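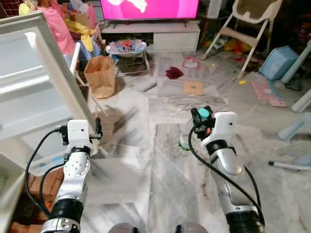
Gripper stall fault: frequently asked questions

Applies to Rukari two-arm units running in furnished rooms. Last revised Jan 21, 2018.

What is the fault?
A gripper stops partway through its travel and the controller reports a stall. The arm holds position. The other arm keeps running until the operator stops it, and this second part is what we are treating as a safety matter.

How often has it occurred?
There were 17 stalls in nearly 200 logged runs. Most came during floor pickups, with the arm low and the wrist turned inward.

What causes it?
The gripper cable. It leaves the housing at the side and hangs in a loop down the arm. When the wrist turns past its normal range, the loop tightens and pulls on the connector. The finger drive loses signal for a moment and the controller reads this as a stall.

Could something on the floor cause the same code?
Yes. Cloth and plastic sheeting can both catch a finger. Read the wrist angle in the log first. If it was inside the normal range, look for material in the gripper before you touch the cable.

What should I do when it happens?
Press the stop button. Do not clear the code from the tablet while either arm is raised. Wait for the brake light, then cut power at the base. Support the forearm by hand before releasing the brake — it will drop if you do not.

Can I free a jammed finger by hand?
Only with power off. The finger can close without warning when the signal comes back.

Do appliance doors matter?
They do. An open refrigerator door takes up space the planner still treats as free if the room was scanned with the door shut. Rescan after any door is moved. We have 3 reports of contact with a door, all at low speed and with no injuries.

Is there a permanent fix?
Poma is making a clip that holds the cable closer to the arm, with fitting expected in June. Until then, keep the wrist limit at the reduced setting and inspect both connectors before each run.

Does the software update help?
Partly. Version 2 stops both arms when either one stalls. It does nothing about the cable.

Where do I send logs?
To the Drurkorent service desk, with the unit number and the full log from power-on. Partial logs will be returned.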